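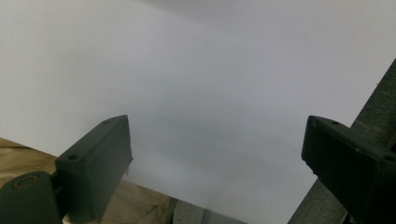 I promised to write how we plan the budget for hand-held grippers this year, so I will do it in pieces. Maybe it helps another small team. Maybe somebody corrects me, also good.

Our situation. We are a small group in Clinden, we collect handling data for a packaging client. People hold the gripper in the hand and do the task themselves, the camera on the tool records it. The robot arm comes later in the plan, and later in the budget.

We own two hand-held grippers now. The question for this year was simple to say: do we buy more units, or do we first buy spare parts for the units we have? I was on the side of more units. I changed my mind and I will tell you why.

Yvette Morin, who holds the money, asked me one thing in the first meeting: "How many days in the last year was a gripper on the shelf and not in a hand?" I did not know. I had to go back through the notebook and it took me an evening.

The answer was 40 working days, both tools together. I was a little ashamed of this number. Most of these days we were waiting for a part which costs less than a lunch.

What we waited for, mostly: fingers, and the small screws that hold them. The motor was never a problem. The camera was a problem one time — a cable. But in my spreadsheet from last year I have three lines for cameras and no line for fingers.

So first advice, if I may give advice. Before you ask for quotes, write down what stopped you last year. The sales page will talk about payload and battery. Your notebook will talk about screws.

Second piece: quotes. We asked two suppliers. One is Vrabec, they sell the complete tool with a case and charger. The other is a small workshop in Tutthorpe that makes only mechanical parts, to your drawing or to their own.

Vrabec gave us 1081 per complete unit, without shipping and without tax. The price is fair, I have no complaint. But spare fingers are only sold in a kit together with the mounting plate, and we never broke a mounting plate.

The Tutthorpe workshop quoted 78 for a pair of fingers, screws included. Their man Stavros Gavalas was very patient with my drawing, which had one dimension missing and one dimension two times with different values.

I asked him if it becomes cheaper for a bigger order. He said a little, but he advised me not to order many before we tried one pair for a month. A seller who tells you to buy less! I wrote this down also.

Something I learned about comparing quotes: make the same list for everybody and put "not included" in words where a thing is not included. An empty cell is dangerous. Yvette read my empty cell as zero and for one happy hour the Vrabec offer had free shipping.

Third piece, materials for the tasks. This one surprised me more than the tools. The client wants flat things handled: sheets, boards, thin covers. Flat things are used up. They get bent corners and then the task is a different task.

I forgot consumables completely in the first version of the plan. Sheldon Caron runs our sessions and he found it in one minute. He said, "You bought the fork and forgot the food." Now it has its own line and he decides the quantity, not me.

Also fabric, felt, surfaces to put things on. We had bought these from private pockets, and the receipts lived in a mug. If you plan for data collection, please plan for the boring surface below the object as well. It costs little but it must be in somebody's budget.

Fourth piece, people. A second gripper without a second person is a paperweight. When I proposed four units, Sheldon asked who will hold them. We have trained people for three at the same time, and only if no one is sick.

Training is a cost that I now write in hours. A new person needs two half days with us before we keep their recordings. This is our own number, yours can be different, it depends how strict you are.

So this is the plan we sent on Apr 18, 2024:
one complete new unit from Vrabec
4 pairs of spare fingers from Tutthorpe, the first pair as a trial
screws, cables, one spare charger
sheets and fabrics, a fixed amount every month
training hours for one new person

What we pushed to September: the decision about the arm. Dale Chisholm at the client side would like to see it earlier. I understand him, an arm is nice to show to a boss. But I would like to know first which finger shape we keep, and then buy the arm that can carry it.

Dwight Paquette from Rindthorpe asked me yesterday if leasing would be better for us. I did the calculation for one tool. For a short project, yes. For us, with the tool in use through the whole year, buying was cheaper, and we can also drill our own holes in it without asking permission.

One small thing that I recommend warmly. Keep one full set of parts in a closed box with a date on the lid, and when somebody takes a part, the order goes out on the same day. We started this in the spring and I am writing the orders myself — it takes five minutes.

Yvette approved everything except the charger. She says we have three chargers and that I should look in the drawer. I looked in the drawer. We have three chargers.

When the trial fingers have done their month I will add to this thread how they wear. If you have experience with softer pads on flat material, please write to me, this is the part where I know the least.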